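The ferry to Hondley stopped running in June, and after that the only way over was the road bridge at Venport, which added an hour. My aunt had been meaning to sell the house for years. She said the bridge had made up her mind for her.

I went over on the bus with two empty suitcases and a roll of bin bags. She met me at the stop in her gardening shoes. She looked smaller than she had at Easter, but she walked fast, and I had to ask her to slow down on the hill because of the suitcases.

"They're empty," she said.

"They're still awkward."

The house was number 99, although there had never been that many houses on the road. The council had left gaps for building that didn't happen. On one side was a field with a horse in it, and on the other side was the old Pumphrey works, where they had made lampshades until I was in school. My uncle had been a foreman there. Every lamp in the house had a Pumphrey shade on it, and some of the shades didn't match the lamps at all.

"I'm leaving those," she said, when she saw me looking. "The new people can have them."

"Have they asked for them?"

"They haven't asked for anything. They want to knock the wall through."

She had made a start on the kitchen. The good plates were in newspaper and the others were on the floor by the back door. I made tea in two mugs she hadn't packed and we drank it standing up, with the radio on for the shipping forecast. She had no reason to listen to it now, but she went quiet while it was on and so did I.

After tea she gave me the list. It was written on the back of an envelope from the water board and it had the rooms on it in the order she wanted them done. Her bedroom was last. The box room was first, and she had underlined it.

The box room had been my uncle's. He kept the accounts for the Paritz club in there, and the club's chess sets, and a ledger for the Christmas savings that went back to before they were married. I sat on the floor and opened the ledger. It was all in his handwriting, blue ink, very upright. Each family had a number and each number had its own page. Theirs was 1018, which made no sense in a village that size. I asked her about it through the wall.

"He started at 1000," she called back. "He thought people would trust it more."

"Did they?"

"They gave him their money, didn't they?"

I put the ledger in the first suitcase. She hadn't said I could have it, but she came in later, saw it there, and laid a cardigan over the top so it wouldn't get knocked.

We worked until it got dark. There was more in the house than either of us had thought. Behind the wardrobe I found a tennis racket in a wooden press, and she said it wasn't theirs. She took it out of my hands and looked at it for some time – both sides, and then the handle.

"It must have been here when we came," she said. "Forty years behind there and I never knew it."

"Do you want it?"

"What would I do with it?"

But it didn't go in the bin bags, and the next morning it was leaning in the hall with her coat and her umbrella.

I slept in the back bedroom under two quilts. The window looked over the works, and somebody had left a light on in there, on the top floor. I lay and watched it. When I was little I had stayed in that room while my mother was in hospital, and my uncle had told me the light was for the man who tested the shades, who had to sit up all night to see if they were any good. I believed that until I was much too old to believe it. I had even felt sorry for him.

In the morning I told her about the light.

"That's the alarm people," she said. "They leave it on for the insurance."

She had burnt the toast and was scraping it into the sink. I told her the story about the man who tested the shades and she stopped scraping.

"He told you that?"

"I was six."

"He told me that," she said. "When we first moved in. I was twenty-three."

She laughed then, properly, with her hand on the tap, and I laughed as well, and the rest of the toast went cold.

We did the linen and the clothes that day. She was quick with it. She held each thing up by the shoulders or the corners, said "yes" or "no", and I folded it or bagged it. She didn't keep much.
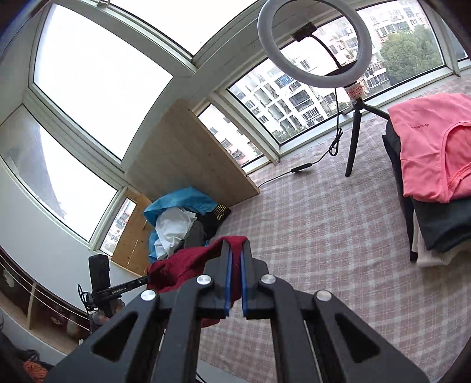 *The red one, on the plaid.*

By four o'clock there was only her bedroom left on the envelope. She said she would do that herself, after I'd gone, and I didn't argue. I carried the bags down to the gate. The horse came over to see what I was doing and stood with its chin on the fence.

She walked me to the bus. I had the ledger in one case and the good plates in the other, and they were heavy now, and this time she slowed down without being asked. The driver got out to help me lift them on.

"Mind that one," she told him. "It's got 1018 in it."

He said he'd be careful. She stood at the stop with her hands in her pockets until we turned for the bridge, and then I couldn't see her for the hedge.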